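Section 3. Living room: tabletops, glassware and drinking water

This section covers the daily reset of the living room in Wunbridge furnished units. It applies to units with the white coffee table and the low white TV cabinet. For units with the older Brirnau oak set, use Section 4. Revised 6th May.

3.1 Before you start

You will need:

- two dry microfiber cloths
- one damp cloth, well wrung out
- neutral cleaner (Fostcombe stock item 3577, 700 ml bottle)
- one tray for glassware
- one bag for trash

Turn on the ceiling lights. Marks on a glossy white surface are easier to find when light is reflecting off it.

CAUTION: Do not use vinegar, lemon cleaner or scouring powder on any marble or marble-look surface. These dull the finish, and the damage cannot be wiped away.

3.2 Clearing the TV ledge

1. Pick up loose bottles, bags and cloths from the ledge. Start with whatever is closest to the front edge.
2. Sort the bottles. Sealed bottles are kept. Opened bottles are emptied in the kitchen sink and recycled.
3. Put guest items such as keys, chargers and food together at one end of the ledge. Do not throw away food in a tied or folded bag unless the guest has checked out.
4. Wipe the ledge with the damp cloth from the wall toward you, then dry it.
5. Leave remote controls on top of the cabinet, never in a drawer.
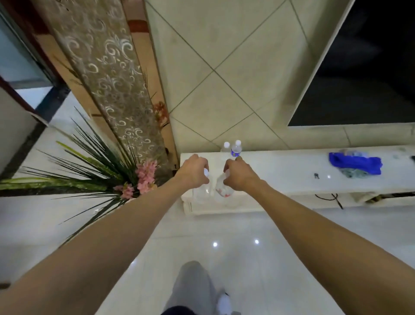

Drinking water left over from an earlier stay is the most common thing found on the ledge, and it is easy to mix up with the new supply. Move the old bottles first and bring the new ones in afterward. Hold a small bottle by the cap and neck, or by the upper part, and lift it straight up. Where bottles stand in two rows, with a pair at the front edge and more against the tiles, take the front pair away before reaching for the ones behind. A bottle dragged across the ledge can knock its neighbor onto the floor. Check each cap by turning it lightly. If the ring is broken, treat the bottle as opened.

NOTE: Cables under the ledge stay connected. If a cable hangs low enough to catch a foot, lay it back on the shelf of the cabinet and report it on the unit sheet. Do not unplug the television or the router to tidy the wires.

3.3 Glassware on the coffee table

Glasses are the part of this job where most breakages happen. Clear glass is hard to see on a pale, shiny top, so deal with it before you bring a cloth or a spray bottle near the table.

1. Set the tray on the sofa side of the table, flat and fully supported.
2. Stand at the corner of the table with your weight on both feet. Polished floor tile is slippery in socks. Wear the indoor shoes from your kit.
3. Bring the small glasses together near the middle of the table, well away from the edges.
4. Lift one glass in each hand and lower both to the tray. 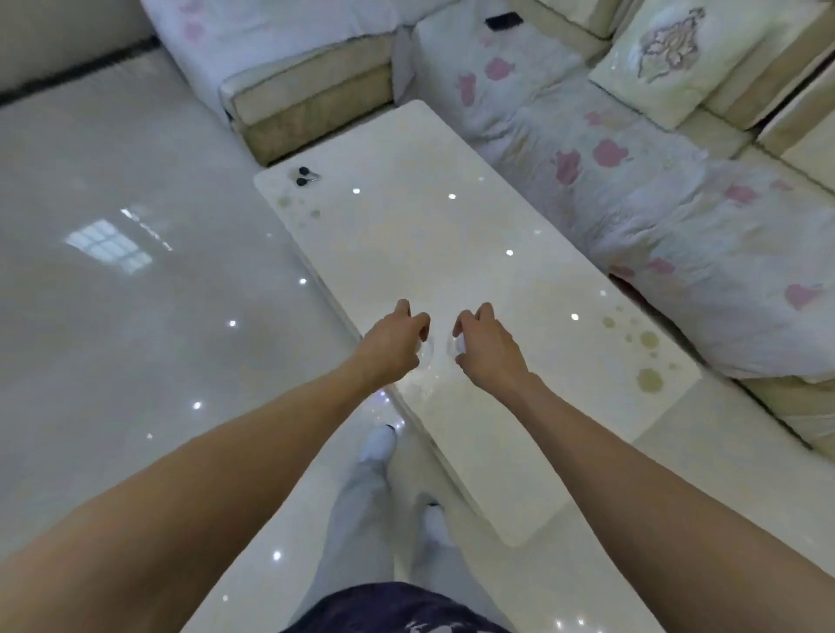 5. Carry the tray to the kitchen. Do not stack small glasses inside one another, even for a short walk.
6. Check the rims under the kitchen light. Put any chipped glass in the breakage box and note it on the unit sheet.
7. Wash, dry and return the good glasses to the cupboard.

If a glass breaks in the living room, stop and clear the pieces before doing anything else. Use the dustpan first, then a damp paper towel for splinters. Put the towel in the breakage box as well.

3.4 Wiping the coffee table

1. Move keys and other small guest items to one corner. Keep them in sight.
2. Spray the cleaner on the cloth, not on the table.
3. Wipe in straight lines from the far end to the near end. Include the raised edge and the front panel.
4. Dry at once with a clean microfiber cloth.
5. Look across the top from a low angle. If rings are still visible, go over them a second time and dry again.

Rings that stay after two passes are to be reported. Do not keep rubbing. Since October, the Nigatu surface team has handled all stain removal on these tables, and they need to know which end of the table is affected.

CAUTION: Never leave a wet cloth lying on the tabletop.

3.5 Setting out drinking water

1. Confirm that the table is dry.
2. Bring in the new bottles and stand them upright.
3. Push them together into one tight group. A group is steadier than single bottles and leaves more of the table free.
4. Turn the front bottle so that its label faces the seating.
5. Check that no bottle is closer than 3 inches to the edge.

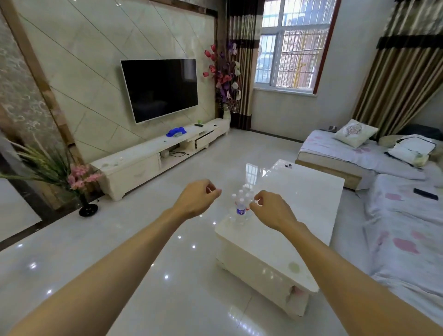 Figure 3-2. Small water bottles grouped upright on the coffee table.

6. To move the group later, take it from both sides and slide it slowly. Lift the bottles separately if the group starts to lean.

3.6 Final check

- Cabinet doors and drawers are closed.
- Remote controls are on top of the cabinet.
- No cloths or bags are left behind.
- Stains, breakages and loose cables are written on the unit sheet.

Sign the sheet and leave it in the folder by the entrance.

Related sections
Section 2. Entrance and hallway
Section 4. Living room, Brirnau oak set
Section 5. Kitchen sink and counters
Reporting damage: how to fill in the unit sheet
Fostcombe stock list and reorder form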